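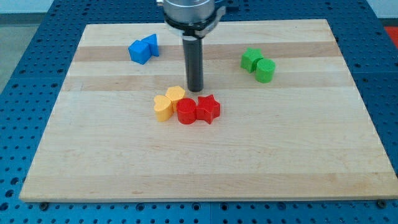

*Last changed: Mar 8, 2019*

**Figure 2.** The pushing setup with the color-sorted blocks: rod tip just above the board, behind the yellow and red cluster.

## 5. What went wrong with the rod

I want to spend a whole section on a failure that most papers would squeeze into a footnote, partly because it ate a good chunk of our spring and partly because I think other people with a stick on the end of an arm have the same problem and haven't noticed yet. If you only care about the success rates, skip to Section 6. The numbers there have already been cleaned up using what follows.

Our task is plain tabletop pushing. The arm gets a goal arrangement (blues together, greens together, and so on), and it has to get there by nudging plastic blocks across a wooden board. As Figure 2 shows, there are no fingers. The tool is a straight black rod held in a clamp collar, and everything the policy does, it does with that rounded tip. I like this setup a lot! It's cheap, it's easy to simulate, and there isn't much that can break. Or so I wrote in the first draft of this section.

### 5.1 How it showed up

The full collection has 884 episodes. Somewhere past the middle, the policy started to look clumsy. It would line up behind a cylinder, start a perfectly sensible push, and the block would tip over where earlier it had slid. Hearts went over too. The low, heavy-looking pushes against the stars still came out fine, which threw me off completely, and I spent a week convinced that we had a vision bug. Ramico, our tracking software, was giving me block positions that wandered a little from one frame to the next, and I was happy to blame it. I recalibrated the camera, and then I recalibrated it again. The clumsiness stayed.

What finally gave it away was a ruler. The rod was sitting 2 mm higher in its collar than the setup sheet said it should. With a tip that high, the contact point on a tall block moves up toward the edge where it would sooner tip than slide.

### 5.2 Why the rod moved

The collar holds the rod by friction. That's fine for sideways loads, and we had checked those carefully. We hadn't given much thought to straight-up loads, since in normal operation there shouldn't be any: the tip travels above the board and touches only the sides of blocks.

But the arm does come down on things sometimes. Between pushes the controller (Skornimard, described in Section 3) lifts the rod, moves over the board, and lowers it again at the start of the next push. If the position estimate for a block is off, the rod lands on top of the block. It happens mostly in tight groups, where blocks touch and Ramico has trouble finding the line between two of the same color. A pair of yellows with one partly behind the other is a classic case.

We knew about these landings. We had planned for them, even. Skornimard has a downward force limit, and when it trips, the arm goes into a protective stop and somebody has to walk over and clear it. The logs have 110 of those stops, every one of them written down with a time and a note. I took that as evidence that the limit was working.

It was working in those cases. In the others, the rod slid up through the collar before the force reached the limit. From the controller's side the landing felt soft, the lowering move finished on schedule, and the arm carried on as if it had reached the board. No stop, no note, no red line in the log. The collar had turned into a very small, very badly documented shock absorber.

### 5.3 Finding the bad episodes

We couldn't just throw everything out, so I went back through the wrist force traces looking for a specific shape: a rise during lowering, a sudden drop, then a flat stretch. A normal touch rises and stays up. A slip rises and lets go. Once you've seen a few, they're easy to spot by eye, and a simple threshold on the drop catches the clear ones.

The first clear slip is in episode 469. Everything before it I'm comfortable with. Everything from that point on is marked in the released data with a flag called `tip_suspect`, and we report results with and without those episodes in Section 6. I don't know how much the rod had moved at any given moment – we only have the one ruler measurement, taken at the end – so please don't try to correct the heights by drawing a straight line between the two. I tried. The slips came in bunches and the line is nonsense.

### 5.4 The safety side

The lost data annoyed me, but the safety question bothers me more. The force limit was the thing we pointed to whenever we were asked what would happen if a hand got under the rod. Our answer was that the arm would stop. With a loose collar, the arm might not stop right away; it could push the rod up through the clamp first and keep coming down while it did so. The forces involved are small, and nothing like this ever happened with a person near the board. Still, the answer we had been giving was wrong, and we gave it with a lot of confidence.

I should add that our acceptance test couldn't have caught this. We pressed the rod onto a scale right after tightening the collar, saw the stop trip, and signed the sheet. The test checked a fresh clamp and we then ran on an old one.

### 5.5 What we changed

The workshop in Drerneck turned us a new rod with a shoulder that butts up against the underside of the clamp, so it can't travel upward even if the collar is loose. We kept the collar, and we now tighten it with a torque driver from Fülöp instead of by feel (my feel, I'm sorry to say). There is a painted stripe across the joint, and a glance at the stripe is part of the start-up list.

Skornimard also got a new check. After each lowering move it looks for the rise-and-drop shape and pauses if it finds one. The check is fussy and it does pause on harmless bumps, mainly when the rod scrapes down the side of a star on its way to the board. I've left it fussy for now. We plan to rerun the suspect part of the collection in June with the new rod, using the same goals and the same starting layouts, and the flag will stay in the old files either way.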